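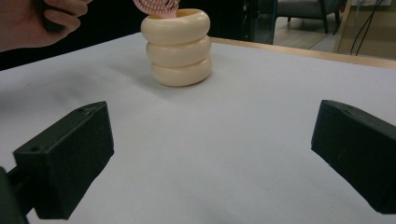

Indira had been told the gripper would learn to tidy. She had been told this by Harish, who had also told her the 3D printer would pay for itself.

"It's a pot," he said. "It picks the pink thing out of the pot. Then it puts the pink thing back in the pot."

"And I can do that already."

"You can do it now. You won't want to do it 300 times."

She didn't want to do it once. The pot had come from her own kitchen, cream-coloured and bulging in three tiers, and she had not been asked about it. Harish had carried it into the workshop in Rotau under his coat. He said the shape was interesting. The fingers would have to come at it from above, and the rim would give them something to worry about.

Ute Hamann, who had printed the fingers, turned one over under the lamp. They were black and blocky, and she had gone through 4 versions before the screw holes lined up. The first set had snapped on a sponge.

"What did you tell Karthikeyan it would cost?" Indira asked.

"105," said Harish. "Without the motor."

"Does it work without the motor?"

"You squeeze it by hand. That's the beauty of it. You do the job, it records the job, and later the arm does the job."

"What arm?"

Harish looked at the corner, where there was a cardboard box with Farkamus printed on the side. It had been there since October. It held a base plate, a bag of bolts and a manual in which every second page was a warning.

They did a run. Harish squeezed, the fingers closed on the pink thing, and the pink thing folded, slid out and dropped back where it had come from. He called that a partial success. Ute wrote it down as a drop. They argued over the notebook for longer than the run had taken – Ute won, being the one with the pen.

By late afternoon there were 14 runs on the page, and Indira had made the tea, washed the cups and dried them, all with her hands.

"Vukčević's lot have one that folds towels," Harish said.

"Have you seen it fold a towel?"

"I've seen the video."

"How long was the towel on the table before the video started?"

He didn't answer. He was bent over the pot again with his tongue between his teeth, lining up the fingers, and she saw that he had begun to hold his breath on the way down. She put her cup on the bench – quietly, so as not to spoil it – and waited for the pink thing to fall.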